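Reading time: 2 min

Thread: House rules for tabletop sorting cells – what do you write down?

bramau_bench
Hello all! I've been asked to put together a one-page practice sheet for our sorting tables at Bostbridge, and I'd love some opinions before it goes on the wall (and gets ignored by everybody, me included). My draft so far:

1. Tape marks stay put. If one lifts, replace it in the same spot and write it in the log.
2. Bins go at the back, clear of the tape, with open floor between them.
3. One kind of item per bin unless the run sheet says mixed. The gray one in this shot has two metal cans in it, and the yellow one has a little bottle and a small box, so yellow would need a mixed sheet.

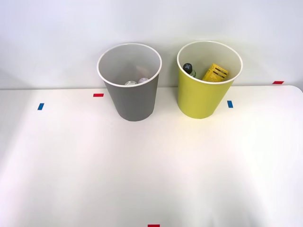
4. Front half of the table stays bare between runs. No mugs, no screwdrivers, no phones.
5. Reset by hand, arm parked, before anyone presses start.

What am I missing?

totetia_tom
Nice list, I'd sign it. I do disagree with number 3, though. We ran strict single-kind bins for 288 runs and all we got was a system that fell over the first time somebody handed it a box and a bottle together. Mixed should be the normal case, and single-kind the one needing a note.

Ah-rin Yoo
I'm going to side with the draft, sorry Tom! When something goes wrong in a mixed bin, you spend your whole afternoon arguing over which item caused it. Start simple, then mix. I would add a rule on leaning items, like that bottle and box – do they count as placed, or do they have to lie flat? We lost most of January to that argument.

totetia_tom
Fair point on leaning. We count it as placed if it's below the rim.

Ah-rin Yoo
We don't, but at least yours is written down.

bramau_bench
Oh, that's a good one, thank you both. I'll put leaning in as number 6 and use Tom's rim wording for now. Number 3 stays until Seung-woo Min has read it, as he runs the second table and has strong feelings about bins.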